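Working with Children Outside Family Care
Week 5 handout: Going home, and what comes after

Read this before the seminar. It repeats some of what was said in the lecture, for those who were at the back, and adds a few things I ran out of time for.

1. Where we had got to

Last week we looked at how outreach workers first meet children who sleep at the market or the bus station. We left the Tusholm case with a boy of 10 who had agreed to spend his nights at the centre but would not give his surname. This is common. A child who has got by on his own for two years has learnt that information is worth something, and he isn't going to hand it over in exchange for soup.

2. Tracing

Tracing means finding the family, or whoever is left of it. The textbooks draw it as a straight line with arrows. In Tusholm it involved four bus journeys, a village that had changed its name and an aunt who denied being an aunt until the second visit.

Points to remember:
Start with what the child offers freely: a school, a river, a football team.
Do not promise a date. Children remember dates.
Write down every version of the story, including the ones you don't believe. The false one often has the right village in it.
Speak to neighbours only after you have decided what you will say about why you are asking.

3. The first visit

The worker goes alone. Students always object to this, and Vaida Pētersons, whose field notes are in your reading pack, objected too in her first year. Then she took a girl along on a first visit and the stepfather shut the door. The girl did not speak to her until October. Read pages 2 to 9 of the notes and mark where you would have turned back.

The visit is for listening. You are trying to learn why the child left, who wants the child back and who is merely being polite to a visitor with a clipboard. Leave the clipboard in the bag.

4. Trades and training

Older children seldom go home to sit still. Many want to earn, and some families will say quite plainly that they expect it. The Sostness centre offered sewing, bicycle repair and computer maintenance. Sewing had the best teacher and bicycles had the longest queue.

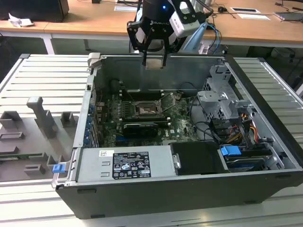
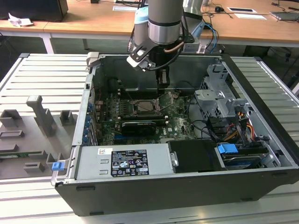 5. After the return

Funders like the day of the return. There are hugs, and somebody usually cooks a chicken. The difficult part is the third week, when the chicken is a memory and the old quarrel about money is back at the table.

Tirta Hartono followed 33 returns in the Khan district. Almost 10 of the children had left home again within the year, and most of those had received no visit after the first month. He is careful not to claim that one caused the other — you should be equally careful in your essays, and last year's group was not.

A follow-up plan should state who visits, how often, and whom the child can ring without asking an adult for the phone.

6. For the seminar

Bring one page on the Pruvico case. Say whether the boy should have gone back to his grandmother, and what you would need to know to change your mind. "More research is needed" will be returned unread.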